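Kitchen Diary of the Zakgate Baking Society

November, entry 11

The Society's work this month has been given over to the steamed batter pudding, a dish which members had asked to see restored to the winter table. The recipe followed was that in the Plinow household book of 1862, which gives its quantities in cups and handfuls and leaves the steaming time to the judgement of the cook. It was therefore necessary to settle the quantities before any tasting could be recorded.

The first pudding was mixed at nine in the morning. It contained 379 grams of plain flour, 3 eggs, a spoonful of treacle and enough milk to bring the batter to a dropping consistency. It was steamed in a Ternix basin under a pleated cloth. The crumb was close and somewhat heavy at the base, and the treacle had sunk. The result was entered as fair.
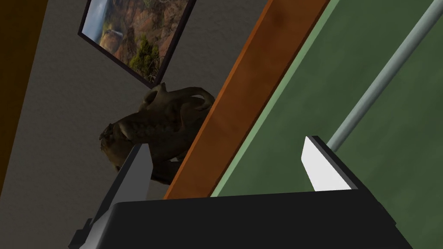 For the second pudding the flour was sifted twice and the treacle warmed before it was stirred in. The batter was then left to stand for an hour, as the Plinow book advises for suet mixtures, though it says nothing on the point for this one. The rise was better and the colour even throughout. Those present preferred it, with the reservation that the outer edge had become wet where the cloth touched the batter. A wider pleat will be tried.

The Liu method, in which the basin is heated empty over the water before the batter goes in, was considered next. It is usual for small rice cakes, and it was not certain that it would suit a pudding of this size. The third basin was prepared in this way and filled quickly. The top opened along two deep cracks, and the base was the lightest of the day.
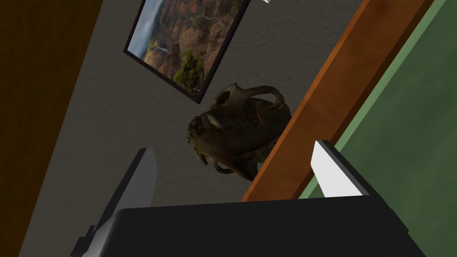

Temitope Ajayi objected that a cracked top should not be marked down, as it had been on the score sheet, and that in many kitchens it is looked for as the sign of a good batter. The objection was accepted and the mark amended. It was further pointed out that baking powder had been used in all three puddings, while the old recipe calls for barm, and that no fair comparison with the book could be made until the barm had been tried.

A starter was set at four in the afternoon with ale yeast, flour and a little sugar, and placed on the shelf above the range. The next pudding will be made from it, using the heated basin and the sifted flour. Members are asked to return the two borrowed steaming cloths, boiled and without starch.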